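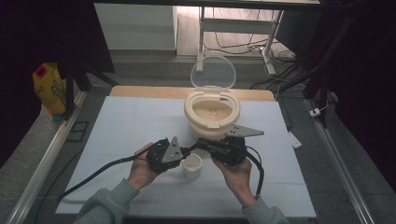 Unit 4: Pallet Racking, Load Beams and the Warehouse Floor

Posted in February by Mészáros, course instructor

Home | Course Outline | Handouts | Lab Times | Contact

Welcome back! Last unit was all about dock layout, and now we get to my favorite part of the whole course, the racking itself. It looks like plain steel shelving until you start asking where the weight goes, and then it gets really interesting.

1. The parts of a rack

An upright frame is two posts joined by horizontal and diagonal braces. Beams run between the frames and carry the pallets. Each beam end has a connector that hooks into slots in the post, and each connector needs a safety lock (a pin or clip) so a truck lifting from underneath can't pop the beam out. Please learn the word "bay": it means the space between two neighboring frames, from the floor to the top level.

2. Reading a load sign

Every run of racking should carry a sign giving the load per level and the load per bay. These are two separate limits and you have to meet both! Work through this one with me:

Our practice site is the Zonville warehouse. Each bay has 3 beam levels, and each level holds two pallets side by side. A loaded pallet of boxed pump parts weighs 1,922 pounds.

Load per level: 2 x 1,922 = 3,844 lb
Load per bay: 3 x 3,844 = 11,532 lb

Now suppose the sign allows 4,000 lb per level and 11,000 lb per bay. Every level passes and the bay still fails, by 532 lb. I love this problem because so many people stop after the first line. What would you do? (Leaving out one pallet brings the bay down to 9,610 lb, and that's a perfectly good answer. Lighter stock on the top level can work too, so try it with 500 lb pallets up there and see what you get.)

3. Moving a beam

It's tempting to shift a beam up a slot or two when taller stock comes in. Stop and check first. The stretch of post between the floor and the first beam is the part most likely to buckle, and the longer that stretch gets, the less the frame can hold. Raise the first beam and the old sign no longer applies, even though you haven't added a single pound. Ask the rack supplier for new figures and a new sign before anything goes back up.

4. Aisles and trucks

Aisle width depends on the truck, the pallet and the way the truck turns. A counterbalance truck has to swing square to the rack, so it wants plenty of room. A reach truck gets by with less. In the Flastetti layout (sheet 14 in your packet) the aisles were drawn for reach trucks, and then the owner bought counterbalance ones. Take a pencil and mark the posts you think would get hit first. End-of-aisle posts are a good place to start!

5. Looking for damage

Walk slowly, start low, and look along the post as well as straight at it. You want to catch:

- dents or twists in the front post
- bent braces
- missing locks on beam connectors
- base plates with loose or missing anchors
- beams that stay bowed after the pallets come off

Anything serious means the bay gets unloaded and roped off until it's repaired. Never hammer a post straight.

For next time

Read the Fokulent case in the packet and bring your bay totals for all of its racks. Show your per-level figures as well, with units. We'll start on flow racks, which are tremendous fun, so bring a calculator and any questions on section 3.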